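Fustbridge Home & Office Forum > Desks and Workspaces > Cleaning and upkeep
Thread: Full-size keyboard on a curved desk, cleaning it and where to put it
Views: 1558

mfilali
Monday, January 7, 2019

Clearing off the long white desk this week and starting with the keyboard. It is a plain black Lenovo, full size with the number pad. I want to get the crumbs out, wipe the desk down and then decide if the keyboard goes back in the same spot.
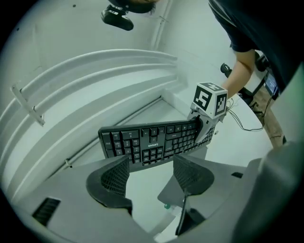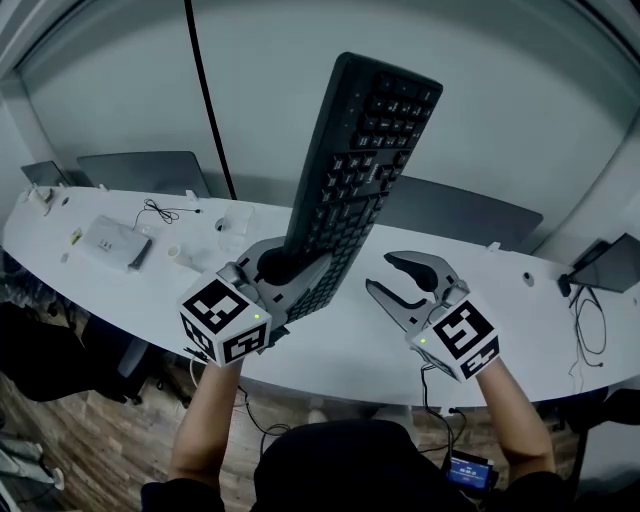
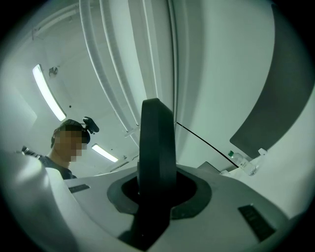 5 min read

My questions, in order of how much they bother me.

First, the keyboard. I have always turned it over, tapped the back and left it at that. Is there any point in pulling keys off a basic office keyboard? I have no idea if these caps are meant to come off.

Second, the desk. It curves, and a straight keyboard never sits right on it. If I line it up with the front edge in one place, one end ends up too close to the edge. If I push it back, my wrists are on the desk and my elbows aren't.

Third, the small stuff. There is an earphone cable, a clear container, a little cup and some odds and ends at the left end of the desk. All of it migrates. I put it in order on the first day of the week and by lunch the next day it has spread out again. The desk has round cable grommets in the top and I don't use them the way I should.

Mahmoud Filali

----

malasix
Posts: 2849

Don't pull the keys. On most cheap office boards the caps clip on over a rubber dome and the clips don't like being pried. The wide ones are worse, like the space bar and Enter. They often have a wire under them and getting it back in is a pain.

What I do:
Unplug it.
Hold it upside down at an angle over a trash can and tap the back with your palm. Then turn it end for end and do it again.
Soft brush between the rows, always in one direction.
Slightly damp cloth over the tops, then a dry one.

Leave it unplugged for an hour and you are done. I would not spend more time than that on a keyboard you can replace for the price of lunch.

----

tannerw_desk

Disagree on the keys. I have taken the caps off boards like that plenty of times. You lift from the corner with something flat and plastic, leave the space bar and the other wide ones alone, and put the caps in a bowl of warm water with a drop of dish soap. Let them dry overnight. Take a photo of the layout first. The navigation keys are the ones people put back wrong.

Tapping gets out maybe the top layer. The hair and lint stays down there.

----

malasix

And how many clips have you broken?

----

tannerw_desk

A couple. On old ones that were yellow already.

----

malasix

Right. So he has one keyboard and you are telling him to try it on that one.

----

okra_and_rye

Somewhere in the middle. Take off one cap, a function key you never press. If it comes off and goes back with a click, do the ones that feel sticky and skip the rest. If it fights you, stop.

On the desk, I had a curved one for years at Raudsepp, when we had the front office. Don't line the keyboard up with the edge of the desk. Line it up with the monitor, or with your chair if you don't have a monitor there. Sit where you want to sit, put your hands out and set the keyboard down under them. It will look crooked next to the edge. You stop seeing it after a few days.

Also center yourself on the letters. With a full-size board people center on the whole thing and end up typing off to the left with the number pad sticking out on the other side.

----

mfilali

I think that is what I have been doing, centering on the whole board. I'll move it over.

I don't want to give up the number pad. I do invoices.

----

lenka_r

You could get a separate number pad and a short keyboard. I have a Prama one and it moves to whichever side I need. More room for the mouse.

----

malasix

Then he has two things to clean and another cable on the desk. He just said small stuff migrates.

----

lenka_r

Mine goes in the drawer when I'm not using it. But fair enough, if there is no drawer then it is one more thing.

----

dunmore_pete

About the grommets. Check the size before you buy covers or brush inserts. Mine are 80 mm, and I ordered 60s the first time without measuring. Measure the hole and not the lip.

Run the power cords down one and the keyboard and mouse cables down another if you can. Put the plug end through first. If a plug won't fit with the cover in, pop the cover out, feed the plug and snap the cover back around the cable.

For the earphones, use a hook-and-loop strap around the coil. A coil with nothing holding it is a knot by the end of the week. I screwed a hook under the desktop for mine, but check how thick the top is before you put a screw in it.

----

mfilali

No screws, I would like to keep the desk as it is. Would an adhesive hook hold earphones?

----

dunmore_pete

Sure, they weigh nothing. Wipe the spot with rubbing alcohol, let it dry, press the hook on hard and leave it a day before you hang anything.

----

okra_and_rye

For the rest, one tray. Everything small goes in the tray or it leaves the desk. I would not use a cup for clips and so on, it gets knocked over. A clear container is better if it has a lid.

----

tannerw_desk

White desks show everything. Dish soap and water, microfiber, then dry it. Keep the melamine sponges off anything glossy, they leave a dull patch. I have one of those, where a coffee ring used to be.

----

malasix

We agree on that one at least.

----

mfilali

Update. Tried one function key. It came off fine and clicked back on, so I did the sticky ones and left the wide ones alone. Tapping it out first got more than I expected. Cleaning took around an hour with the brush and the cloth.

The keyboard now sits at an angle to the edge, letters in front of me. It looks wrong but my shoulder is better with the mouse. The hook is on and I'm giving it until tomorrow. I'm still looking for a tray that is low enough to fit at the left end, so if anyone has one they like, post the measurements.

----

lenka_r

A cutlery tray insert, the narrow kind. I'll measure mine tonight.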